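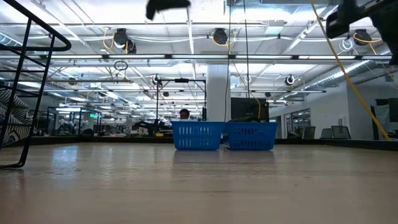 2023-01-21

Up at 8, coffee, no breakfast. Saturday but went in anyway, wanted to get the sorting started before everything from Henriques lands on us as well. Two blue baskets side by side on the big table, left one to keep, right one to go. That's the whole system. Rupert says it needs labels. It does not need labels.

Something dark and soft went in the right one, and that was as far as I'd gotten when Mom called. 13 minutes on whether I'm coming to Lollau at the end of January. Said probably. Have to check the train from Pluvudgate, last time it was 80 each way and I stood up for half of it.

Still undecided on the zebra fabric. Love it, never use it. Enough there for a cushion or maybe 2 - no, I said that last winter. Leave it till Monday.

Want to wipe the table down too, the varnish shows evrything once the lights are on. Out of cloths. Buy cloths!!

Rupert Baumgartner still owes me around 60 for the shelf brackets. Ask him nicely. Or just ask him.

Lunch was soup, too salty. Feet cold all day. Need to call the dentist, pay Avow, find the other glove. Tired now, more tomorow if I can get in befor noon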